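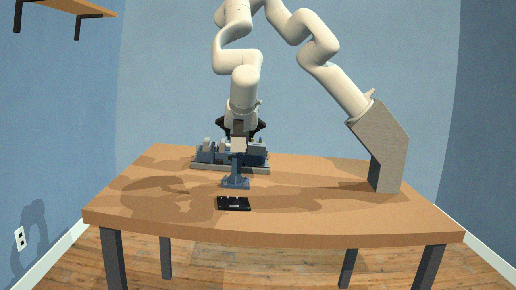 Fig. 1. White robot arm over a wooden worktable, computer render.

Economic Geography, first year
Handout 5: Why firms are where they are
Aatos Karppinen
October 20, 2026

Bring this to the seminar. Reading list at the end. Gaps are for your own notes.

1. The basic question

A firm has to be somewhere. Where? Old answer: wherever total transport cost is lowest. Materials come in, goods go out, both cost money to move. Draw a map, mark the sources and the market, find the cheapest point.

Still the best place to start, even though most of the lecture is about why it falls short.

Key terms:
Ubiquitous materials -- found more or less everywhere (water, air, ordinary sand)
Localised materials -- found only in certain places (ore, coal, particular timber)
Weight-losing -- the product weighs less than what went into it. Pulls towards the source.
Weight-gaining -- the product weighs more. Pulls towards the market. Soft drinks are the usual case, as most of the weight is water.

Learn the last two properly. They get mixed up in the exam every year.

2. Our worked case: Hodis

Furniture maker. Timber from Grendden, up the valley. Customers mostly in Pitberg, on the coast. Tangen sits between the two, on the railway. So three possible sites.

Sawing and planing lose a lot of weight. Bark, offcuts, dust. Points to Grendden.
Finished furniture is bulky and mostly air once it is put together. A chair takes up far more lorry than the wood in it. Points to Pitberg.
So split it? Rough sawing in Grendden, assembly in Pitberg. Many real firms do just this. But then two sites, two rents, two managers, and somebody driving back and forth.

What about Tangen? On the plain transport map it is never the cheapest. Midway points usually aren't, unless goods have to change from one kind of transport to another there anyway. Called a break-of-bulk point. Ports are the standard example. If the timber has to come off the train at Tangen in any case, the sum changes.

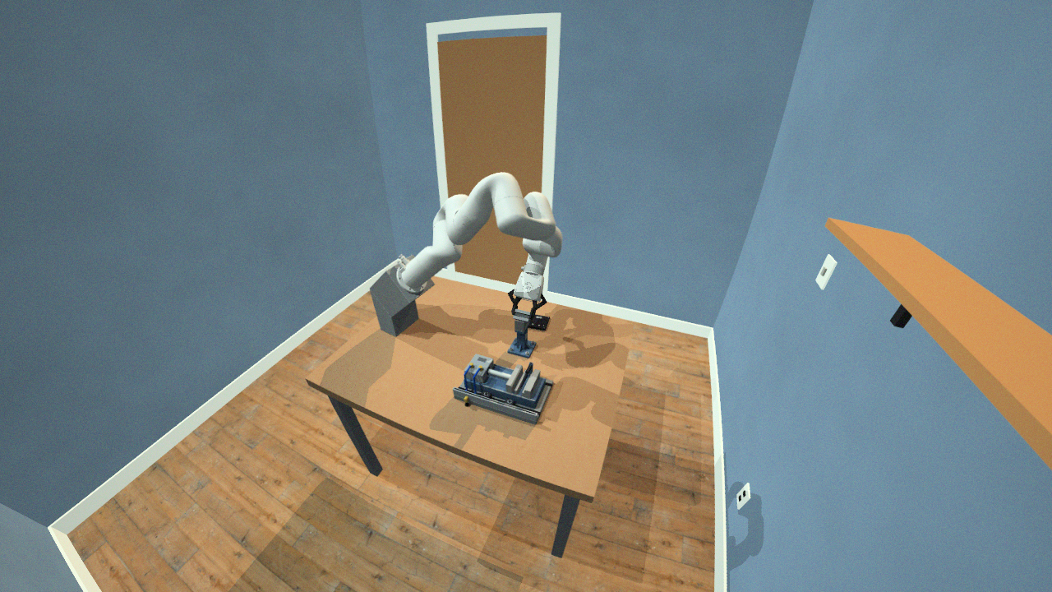
Do the sum yourselves. Take sawn timber at 30 a load from Grendden to Pitberg, and assume Hodis ships 1,000 loads a year. Then suppose the Tangen council offers a cheaper lease. How much cheaper does it have to be before the firm moves? State your assumptions. No single right figure, I am marking the reasoning.

3. Labour

Transport used to be dear. Now it's a small share of cost in most trades, so other things get a bigger say.

Wages differ between places. A firm will accept higher transport costs if the saving on wages more than covers it. Draw a ring round the cheapest transport point, showing how far you could move before the extra transport eats the saving. That ring is the critical isodapane. (Spelling! Iso-da-pane.) If the cheap-labour town falls inside it, move. If outside, stay.

Problems with this:
Cheap labour is not the same as good labour. Joiners take years to train.
People don't move as easily as the model says. Houses, schools, parents.
Wages rise if enough firms come for the low wages.

Grendden has some 2,000 people. If Hodis needs skilled joiners it will run out of them fast, and then has to train or bring them in. Pitberg has more joiners but they have other employers to choose from, so cost more to keep.

4. Being near other firms

Agglomeration. Firms in the same trade end up side by side even though they compete. Why?

Shared suppliers. A hinge seller will keep stock in a town with several furniture firms, not with one.
Shared workers. Lose your job, walk down the road to the next one. Less risky to learn the trade.
Ideas leak. People talk, change jobs, drink in the same places. Hard to measure and argued over a great deal.

Then the other side. Rents go up. Roads clog. Good staff get poached. At some point the costs beat the gains and firms begin to drift out to the edges. Diseconomies of agglomeration, long word, simple idea.

Do not confuse localisation economies (same trade) with urbanisation economies (any trade, big city, airport, banks, lawyers).
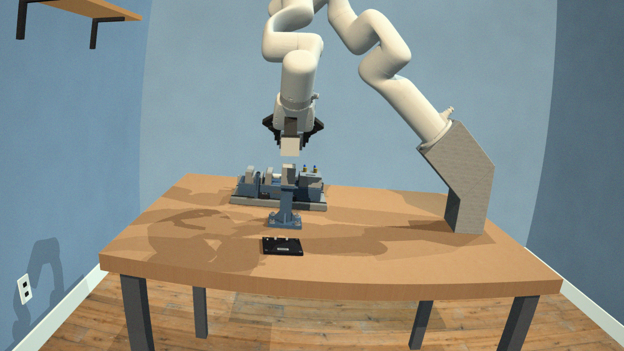 5. History and luck

Lots of places are specialised for no reason you'd find on a map today. Founder happened to live there. Stream that drove a mill, long since filled in. Once it's going, suppliers and workers gather and the thing keeps itself up. Path dependance.

Means you can't read the cause off the present-day pattern. Ask when the firm came, and what the place was like then.

In the Hodis case: suppose the founder was born in Tangen and simply never wanted to leave. Does the model have anything to say? Partly. It tells you what that choice costs. A firm can sit in a second-best spot for decades so long as it covers its costs -- spatial margins of profitability, see week 3 notes.

6. For the seminar

Sketch map of the three towns with the pulls drawn as arrows. Thickness = strength.
One firm near where you grew up. Why is it there? Half a page.
Read chapter 4 of the course book, skip the maths box.

Essay titles go up next week. Deadline is in December, date on the noticeboard.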